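Kerkitz opens parts distribution centre at Tradgate and extends van warranty

TRADGATE, 3/9/22 - Kerkitz, the maker of light commercial vans, has opened a new parts distribution centre at Tradgate to supply its dealers and independent workshops. The site replaces two smaller warehouses and will hold stock for every Kerkitz van still covered by the company's parts promise, including the first version of the Brorneck.

The building has 32 loading bays and employs 237 people across three shifts. Most of them moved from the old warehouses, and recruitment for the night shift will continue through September. Orders placed by a dealer before six in the evening will leave Tradgate the same night and arrive before the workshop opens the next morning. Saturday deliveries will be available to dealers that run a weekend service desk.

Kerkitz now has 397 dealers and authorised repairers. Until this year many of them were supplied from whichever warehouse happened to hold the part, so one repair could mean two deliveries on different days. All orders will now be picked and packed at Tradgate, and larger items such as doors, bonnets and load floors will travel on the same lorries as the small parts.

"A van that is off the road is costing its owner money, and what the owner wants to know is when it will be back," said Nicanor Valcárcel, head of aftersales at Kerkitz. "We had good parts and we had them in the wrong places. Dealers told us so at every meeting. With everything at Tradgate they can give the customer a day and keep to it."
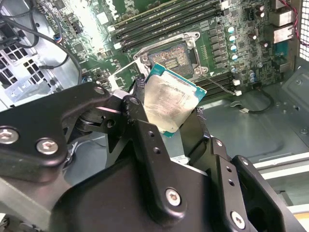
By Nicanor Valcárcel, Head of Aftersales, Kerkitz

The opening of Tradgate comes with a change to the warranty on the Brorneck. All new Brorneck vans registered from this month will have a five-year warranty, up from three. The paint and bodywork cover stays as it was. Vans registered before the change keep their existing terms, but owners can buy the two extra years from any Kerkitz dealer as long as the original warranty has not run out and the service book is complete.

We have also looked again at what counts as a wearing part. Door runners, seat height adjusters and the rear step were all left out of the old warranty after the first year. They are now covered for the full term on new vans. Brake pads, wiper blades, bulbs and tyres are still excluded, as before.

Independent workshops can open an account at Tradgate directly. They will pay the same list price as our dealers' retail customers and can return unused parts in their original packaging within 30 working days. Workshops that already buy through a local dealer may carry on doing so, and their discount will not change.

Sangkhawat, our partner for the past four years in lorry transport, will run the overnight deliveries. Its drivers will have key access to 200 dealer sites, where parts can be left in a locked cage before staff arrive. At the remaining sites deliveries will be made from seven in the morning. Dealers who would like a cage fitted should speak to their area parts manager.

The two older warehouses will close once the last stock has been moved. Returns and old units sent back for exchange should go to Tradgate from now on, using the labels already issued. Labels with the former addresses will be redirected until the end of the year.

Notes to editors

Kerkitz builds the Brorneck in panel van, crew van and chassis cab form.

The extended warranty does not apply to vans converted for use as taxis or ambulances, which have separate terms.

Media enquiries: Kerkitz press office, Tradgate.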